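Sorting out the black case

30 April 2023
Filed under: home, tidying
3 comments

I've had a hard black case since I moved to Sterkonthorpe. It has silver latches and a handle, and for most of that time it has been the place where small things go when I can't think where else to put them. I bought it second-hand to keep sewing bits in. The sewing bits moved to a drawer years ago and the case filled up again without much help from me.

Last December I went looking in it for a fuse and ended up buying a new one, although I was fairly sure there were several in there. After that I put the case on top of the wardrobe and left it alone. This week I got it down and decided to finish the job properly, which in my case means getting everything out before putting anything back.

If you have a case or a tin or a drawer of your own like this, you probably know what the trouble is. Small things sink. Whatever you used last is on top, and the useful things work their way down to the corners with the dust. Lifting the top layer and having a look is no good, as it all slides back as soon as you let go.

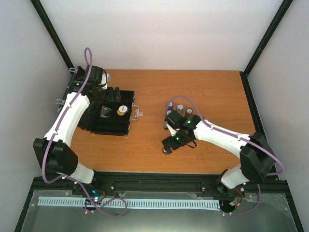

I worked on a bare wooden table so I could see what I had. I have tried doing this on a bed and on a rug, and both times I lost things and found them later with my foot. A hard flat surface is much better. Good light helps as well, as the lining of a black case hides anything dark, and I'm at the age where I need to hold things up to a window.

My sorting rule was simple. Anything I'd used in the past year could stay. Anything I hadn't used but could name a use for went in a pile to think about. Anything I couldn't identify went in a bag by the door. I gave myself until teatime and didn't allow any looking things up, because looking things up is how I lose an afternoon.

The pile to think about was the biggest, of course. It had the key to a bicycle lock I no longer own, a foreign coin or two, and a keyring from a trip to Machala that I had completely forgotten buying. I kept the keyring. There was also a receipt from a shop called Flevina, dated somewhere around 2000 and faded nearly white, for a lamp that I still have. I kept that too for a few minutes and then put it in the recycling.

Small pots and tubs

Little containers with lids are the part I find hardest. I save them because they're well made and the lids fit, and then I put one or two odd things inside and forget. A closed pot takes up the same room whether it's full or empty, so I opened every one. Most had very little in them. One had a single button. I now keep only the ones doing a job, and I've put the date on the bottom in pencil on a bit of masking tape.

Shiny wrapped things are the next hardest. I couldn't tell you why, but I find it very difficult to throw away anything in a clear packet, even when I know I'll never open it. I made myself open or bin each one. It took longer than the rest put together.

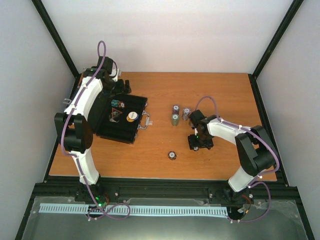
What went back in

I had an idea that I would give each section of the case its own purpose and label them all. I drew it out on the back of an envelope and it looked very good. When I tried it, two of the sections were far too small for what I wanted in them and another had nothing to go in it, so I gave up on the labels and grouped things by when I use them.

Things for quick repairs went nearest the handle. Things for parcels and cards went beside those. Things I only need once a year, such as spare bulbs for the tree, came out altogether and have gone in the loft with the tree.

I did look at buying a set of trays. Drarkier do one that comes in 7 pieces and people seem to like it, but it was more than I paid for the case in the first place and I'd have had to measure. I might go back to it. For now, a couple of jam jar lids are holding the drawing pins.

One thing I'd do differently is to put the heavy items in first. I put the light ones in, was pleased with how it looked, and then had to take them all out again to make a flat place for the tape measure. It's obvious written down.

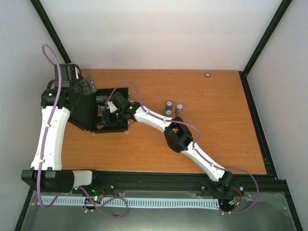

Tins are a separate question. I don't like standing them inside a case with loose bits, as they roll about when it's carried and bring everything else with them. Mine live on a shelf now, with the labels facing out. If a tin is too tall for the shelf it goes on the floor of the cupboard, and so far I've only had to do that once.

The bag by the door has gone. I had a last look through it and took out one small brass hook, which I then found I did have a use for, on the back of the bathroom door. The rest I haven't missed yet, though it has only been a few days.

I also found the fuses. There were three, all in the same corner, under an old bus ticket numbered 2967. They're now in a pot marked FUSES, next to the new one I bought in the winter.

Next I want to do the kitchen drawer with the string in it.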